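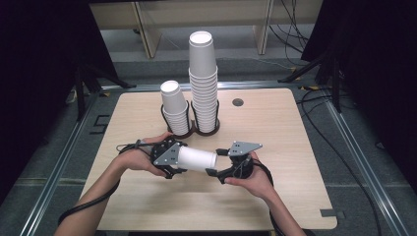 图1 双手各持一只夹爪,纸杯横置于两爪之间

第5讲 有源音箱的输入级与增益分配

一、信号电平
线路输入与话筒输入不可混接。动圈话筒输出为毫伏级,须先经前置放大;电容话筒另需供电,接入前确认接口是否提供幻象电源。手机、平板的耳机输出可直接进入线路口,音源音量宜置于较高位置,再由音箱侧调节响度。

二、增益分配
总增益为各级增益之和(以dB计)。课堂用的Durkano箱体,前置级增益16 dB,前置与功放两级合计55 dB,据此可求功放级增益为39 dB。前级增益过低,后级本底噪声突出;前级过高,则在功放之前已经削波,此时调低主音量无效。

三、无源音箱的连接
功放输出端只接无源音箱,接线前断电,核对极性与额定阻抗。两只8 Ω音箱并联后为4 Ω,低于功放允许的最小负载时应改为串联。有源音箱接线路输出,不得接功放输出端。

四、实验安排
每组领取Gemlow测试线一套,编号1685的信号源共用。测量点取前置级输出端,输入1 kHz正弦波,逐级提高增益,记录波形开始削顶时的输入电压。负载电阻在Liao楼实验室领取,用毕归还原柜。

参考:Andor Farkas,《扩声系统讲义》,Zalness,第5章。
作业:习题5.1、5.3,五月底前交。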